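Foro Casa y Cacharros > Cocina > Menaje y orden

Tema: Cuencos de colores que encajan unos dentro de otros, ¿alguien más enganchado?

marta_cazuelas
Mensajes: 118

Buenas a todos! Llevo leyendo el foro desde septiembre y por fin me animo a abrir tema, porque ando con una fiebre de cuencos que no es normal. Empezó con un juego Kundel que me regaló mi cuñada, de esos de plástico en tamaños que van bajando, cada uno de un color, y ahora no entiendo cómo he cocinado hasta los cuarenta y tantos sin ellos.

El grande me sirve para la masa del pan y para la ensalada cuando viene toda la tropa. Los medianos, para ir dejando la verdura picada. Y el pequeño es el que más uso de todos: el huevo batido, el aliño, las aceitunas, lo que sea. Luego los friego, los meto uno dentro de otro y ocupan lo que ocupa el grande. Antes tenía un armario entero de boles desparejados, de los que tienes que sacar seis para llegar al que quieres!

Pregunto: ¿cómo los guardáis vosotros, boca arriba o boca abajo? ¿Y alguien conoce otros juegos con colores bonitos? Los quiero vivos, nada de grisecitos.

pucheroazul
Mensajes: 3,000

Bienvenida, Marta! Aquí otra. Yo tengo los Nivis, cuatro piezas, y los tengo desde que mi hijo mayor iba a la guardería (este año se examina del carné de conducir, con eso te lo digo todo). El amarillo se me ha quedado más bien mostaza, pero la forma perfecta, ni una raja.

Boca abajo siempre. El grande cubre a los demás como una campana y no entra polvo. Si los tienes en balda abierta ni lo dudes.

Tomillo_y_sal
Mensajes: 200

Pues yo boca arriba y no me bajo del burro. Boca abajo, si queda una gota dentro, ahí se queda, y al día siguiente huele. Los dejo secar sueltos en el escurridor, les paso un paño y luego los apilo.

Y ya que estamos, voy a ser la nota discordante: a mí el plástico me gusta para mezclar en frío y poco más. El tomate lo tiñe y el ajo no se va ni rezando. Para todo lo demás, acero. Tengo unos Leone con el fondo un poco plano que no bailan nada cuando bates con varillas y estoy contentísima.

pucheroazul
Mensajes: 3,000

El tomate tiñe si lo dejas toda la noche, Tomillo. Se enjuaga al momento con agua fría, después jabón, y listo. Y lo del ajo se arregla con bicarbonato, una pasta con un chorrito de agua, media hora y a aclarar. Los míos han visto gazpacho para un regimiento.

Tomillo_y_sal
Mensajes: 200

Media hora de bicarbonato por cada alioli, no me compensa jajaja. Pero respeto.

marta_cazuelas
Mensajes: 118

Me encanta que haya debate! De momento voy con pucheroazul en lo de boca abajo, aunque lo del escurridor te lo compro, Tomillo, que alguna vez los he apilado con prisas y luego no había manera de separarlos. ¿Os pasa? Se hace vacío y parece que estén pegados con cola.

Loredana Galli
Mensajes: 88

Hola Marta, sí que pasa! Un truco que me va de maravilla: agua templada por fuera y algo frío dentro del que está atrapado. Giras un poquito y sale. Nunca hagas palanca con un cuchillo, yo me cargué así el borde de uno verde que adoraba.

Te enseño unos por si te sirve para los colores, que a mí me tienen enamorada. El rojo grande, el naranja, un verde oliva precioso, un turquesa tirando a azulado y el rosa chiquitín. A mí el que me pierde es el verde, que no es el típico verde manzana de plástico de toda la vida.

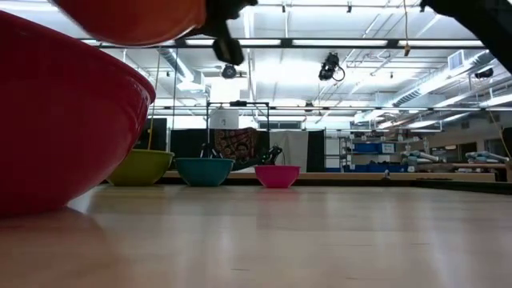 Rojo, verde oliva, verde azulado y rosa sobre la mesa; el naranja, arriba y boca abajo.

Fíjate en el tamaño del rojo al lado de los otros. Uno así es el que yo uso para amasar, porque puedes meter las dos manos sin que salte la harina por toda la encimera. Y sobre madera clara los colores lucen muchísimo - yo con mi encimera negra no los disfruto igual, qué le vamos a hacer.

marta_cazuelas
Mensajes: 118

AY EL VERDE OLIVA. Loredana, me acabas de hacer un daño enorme al bolsillo. Y el rosa pequeñito para el aliño... Los quiero todos. Es que mi Kundel es rojo, azul, amarillo y blanco, que me encanta, pero esa mezcla tiene otra gracia. ¿Dónde se compra algo parecido?

Loredana Galli
Mensajes: 88

Mira en las ferreterías de barrio antes que en ningún sitio, de verdad. En la mía hay una estantería al fondo con menaje de plástico que parece el arcoíris y sale por cuatro perras. También he visto colores de ese estilo en los Tolladham, pero esos me suena que los venden sueltos y tienes que ir probando cuál encaja con cuál. Llévate uno de los tuyos en el bolso y lo pruebas allí mismo, yo lo he hecho y no me da ninguna vergüenza!

ferran_horno
Mensajes: 3

Disculpad que me meta, soy nuevo. Yo hago pan los fines de semana y el bol rojo ese me da envidia, el mío es de cristal y pesa como un muerto. ¿No se os pega la masa en el plástico? Me habían dicho que con masas muy hidratadas era un desastre.

pucheroazul
Mensajes: 3,000

Hola Ferran! Unas gotas de aceite repartidas con la mano antes de echar la masa y sale de una pieza. Y una rasqueta de las blandas, que las duras rayan. Una vez rayado sí que se agarra, ahí te doy la razón.

Tomillo_y_sal
Mensajes: 200

Ferran, quédate con el cristal, que ves las burbujas por el lateral. Con un bol opaco vas a ciegas con la fermentación. Yo el pan lo hago en cristal y lo digo siendo la pesada del acero.

ferran_horno
Mensajes: 3

Ah, eso es verdad, yo me guío mucho por las burbujas. Igual uno grande de plástico para amasar y luego paso la masa al cristal para el levado. Así lo muevo de sitio vacío y no me dejo la espalda.

Loredana Galli
Mensajes: 88

Exacto, así lo hago yo! Amaso en el de plástico y fermento en un tarro alto con una goma elástica puesta a la altura de la masa. Cuando llega al doble, al horno.

Otra cosa que se me olvidaba de los colores, que no es solo por bonito. En casa tenemos un celíaco y el rosa es suyo y de nadie más. Mis hijos lo aprendieron en dos días. Con los boles iguales siempre había lío, y aquí dices "el rosa no se toca" y se acabó la discusión.

marta_cazuelas
Mensajes: 118

Qué buena idea lo del color por persona! Yo lo tenía por tarea sin darme cuenta: el blanco para lo dulce, el azul para pescado y carne marinando, el amarillo para las mondas. Mi marido no se ha enterado todavía y me puso la nata en el azul. No digo más.

nona_encarna
Mensajes: 88

Yo el cubo de las mondas en un cuenco también, lo tengo al lado de la tabla y voy tirando. Se ahorra una cantidad de viajes a la basura tremenda. Lo de guardarlos, en un cajón hondo, boca arriba, y dentro del pequeño meto los moldes de galletas, que si no andan por todos lados.

Consejo de abuela: no los metáis en la parte de abajo del lavavajillas. Arriba y sin programa fuerte. Tengo uno que salió con forma de barca.

pucheroazul
Mensajes: 3,000

Con forma de barca jajajaja. Yo uno de esos lo uso para las pinzas de la ropa. Y otro lo tengo de maceta, con tres agujeros en el culo y una albahaca que da gloria verla.

Tomillo_y_sal
Mensajes: 200

Eso con el acero no pasa.

pucheroazul
Mensajes: 3,000

Con el acero no tienes maceta - tú te lo pierdes!

marta_cazuelas
Mensajes: 118

Vuelvo con noticias! Hoy, 23 de mayo, he pasado por la ferretería de al lado del mercado con mi cuenco azul en el bolso, como me dijo Loredana. La chica se ha reído pero me ha dejado probar. No tenían el oliva (llorando), pero me he traído un naranja que entra en el rojo que parece hecho a medida y un rosa pequeño casi calcado al de la foto. El naranja lo estreno esta noche con una ensaladilla.

El oliva me lo ha apuntado en una libreta, a ver si se lo traen del almacén. Si alguien lo ve suelto por ahí que avise, me da igual un poco más grande o un poco más pequeño.

Loredana Galli
Mensajes: 88

Bien!! El naranja con la ensaladilla va a quedar de escándalo. Le pregunto yo también al de mi ferretería por el oliva, que me debe una.

nona_encarna
Mensajes: 88

¿La ensaladilla con o sin guisante?

Tomillo_y_sal
Mensajes: 200

Sin. Y eso sí que da para otro tema.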